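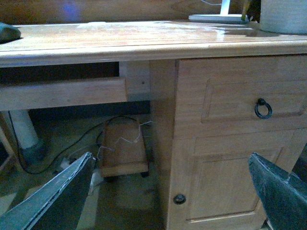
The Saturday Job

Nadine Khoury had been told the desk would take 40 minutes. That was what the man from Rüegg said when he dropped off the machine on Saturday morning, and he said it in the voice of someone who would not be staying.

She read the list out to it. Close the laptop. Wipe the desktop. Open the drawer and shut it again. Tidy the cables on the floor.

"Which first?" it asked.

"Whichever you like."

This was a mistake. It had no likes, and it stood in the study for a while before it chose the drawer.

The drawer had a ring pull, the kind that hangs flat against the wood. Nadine had used it for years without thinking about it. You put a fingertip behind the ring, lift, and pull. The machine put one finger on each side of the ring and closed them, and the ring slid out. It tried again, lower down. On the fifth go it had hold of the metal, and the drawer came out as far as her hand is long.

"Good," said Nadine, and went to ring Yee-man.

Yee-man Fung had worked at the Pretex plant in Sodivitz until the spring. They had 200 machines there, folding and boxing shirts.

"Ours were fast," she said. "You couldn't watch their hands. But every shirt came down the belt the same way up. What have you given yours?"

"A drawer."

"And after that?"

"The cables under the desk."

Yee-man laughed for some time. "Ring me when it gets to the cables," she said.

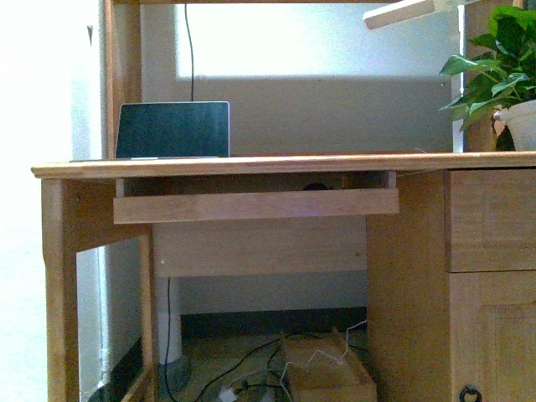

The cables

It got to the cables at noon. Nadine sat on the stairs with her tea, where she could see through the door.

It lowered itself slowly and looked under the desk. It took hold of a white wire and lifted, and a black one came up with it. It put them both down. It took the black one and the white one came too. It put those down as well.

"They are joined," it said.

"They're not joined. They're tangled."

"What is the difference?"

She thought about that. At Drulholm, where she had grown up, her father mended nets, and he could look at a heap of cord and put his hand on the one piece that would free the rest. She had asked him how he knew. He had said you pull a bit and see what moves.

"Pull a bit," she said, "and see what moves."

It pulled a bit. It watched. It let go and pulled somewhere else - very gently, she noticed, more gently than she would have done. Her tea went cold. By two o'clock one white wire lay apart from the others, in a fairly straight line across the floor.

"One," it said.

Nadine put down her cup and got onto her knees beside it. She held the black cable up out of the way, and it reached in for the next.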